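Home | Notebook | Runs | People
2 min read

Thu 23 May

Sim arm froze again, run 23! Joint limit fault on the wrist, same as Wanpen got on the Sokard build – and no log line until I killed it by hand. 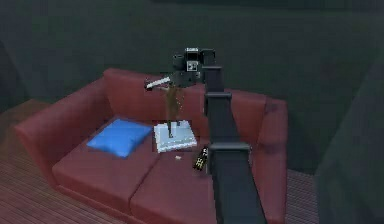
Brahim thinks the planner is reaching too far back. I'm not sold, so I'm rerunning with the remote and the blue pillow taken off the sofa (fewer collision shapes), white cloth left in. Stop button lag still needs a look.

Contact | © Korkberg | Back to top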